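**Fisow pegboard panel, dark grey**

Perforated panel for the wall behind a workbench. Supplied with 14 hooks, fixing screws and spacers. Takes all Stirkoler hooks and cups with a 6 mm peg.

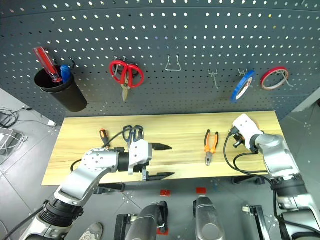
*Fisow panel behind a bench, with cup and scissors hung up.*

Fit the spacers first, or the hooks won't seat. Maximum load is 14 kg per panel. Wipe clean with a damp cloth.

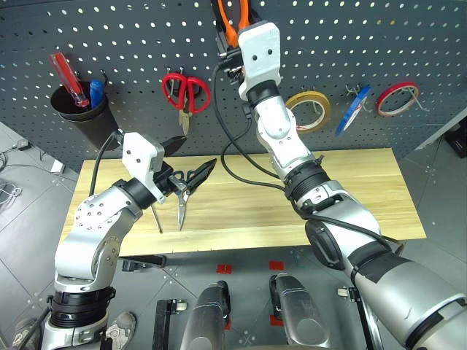
*Scissors and orange-handled pliers at the panel.*

Spare hooks come in bags of 100. Orders placed by Tuesday go out the same week.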